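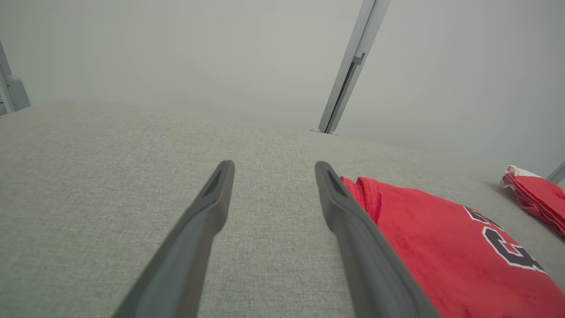
Lentil soup keeps coming out flat, what am I missing?

butterbean_mo
Third pot this month and I'm starting to take it personally. I do a pretty basic red lentil soup: one onion, two carrots, a heaping cup and a half of lentils, cumin, a can of tomatoes, water to cover and then some. It looks right, it smells great while it's going, and then I sit down with a bowl and it tastes like warm beige. I've been using the Palix bouillon cubes, one cube for the whole pot. Adding more salt at the table helps a little but then it's just salty beige. My sister in law makes one that I could eat every day of my life and she says she "doesn't do anything to it," which, thanks.

skilletjune
Two things jump out. One cube for that much water is nothing, I'd do two at least. And when does the cumin go in? If it's going in with the water, try it in the oil with the onions for a minute first. Night and day for me.

oldmillroad
Lemon. Half a lemon squeezed in at the end, off the heat. Lentils soak up everything and they need something sour.

butterbean_mo
Cumin goes in with the water, yes. Oops. I've got lemons so I'll try that too. How long are you all cooking the onions? I give them maybe five minutes.

skilletjune
Five minutes is barely soft! I go 18 on medium low, and yes I set a timer or I'd give up early. You want them golden and kind of jammy.

tk_stockpot
Going to disagree with the bouillon advice. More cubes just makes it taste like cubes. I quit using them completely and my soups got better, I use water and a parmesan rind or a spoonful of miso. People lean on those things way too much.

skilletjune
She asked how to fix a weeknight soup, I don't think a second cube is leaning on anything. Not everyone has a rind sitting around.

tk_stockpot
Miso keeps in the fridge for ages. I'm only saying there's a reason it tastes like a cafeteria.

garlicpress107
I make mine with the Sachdeva red lentils and they go mushy way quicker than the store bag ones, so I start checking them early. Doesn't affect the flavor much but if yours are sitting there for an hour it gets gluey, and gluey reads as bland to me for some reason. Also where's the garlic?? I didn't see any garlic in your list.

butterbean_mo
I forgot to type the garlic, there is garlic, please don't throw me out. Two cloves.

garlicpress107
Make it 8. I'm serious

oldmillroad
8 is a lot of garlic for one pot.

garlicpress107
It cooks down! It's soup!

parsnip_dad
If you have an oven going anyway, roast the carrots first. 200 C (I'm over here converting everything, my oven is a Geltberg and the dial has no Fahrenheit on it, so look up your own number) until the edges get dark. It makes the whole thing sweeter and you barely have to do anything. I also put in a bit of smoked paprika but my kids complain.

tk_stockpot
Roasting the carrots is a good call. That I agree with.

butterbean_mo
OK so I made it again tonight. Onions the full time, cumin and a pinch of paprika in the oil, five cloves of garlic (meeting in the middle), lemon at the end. Stayed with one cube because I only had one left, so tk can be happy. It's SO much better. I had two bowls standing up at the stove. I think the onions did most of it — or maybe the lemon, I should've tasted before I squeezed it in.

oldmillroad
It was the lemon.

skilletjune
It was the onions, but glad it worked! Try it with the second cube next time and report back.

parsnip_dad
Does anybody freeze theirs? Mine always separates and I've been putting it in those Ravska tubs with the clip lids, not sure if it's the tubs or me.

garlicpress107
Mine separates too, I just stir it hard when I heat it up and add a splash of water. Doubt it's the tubs.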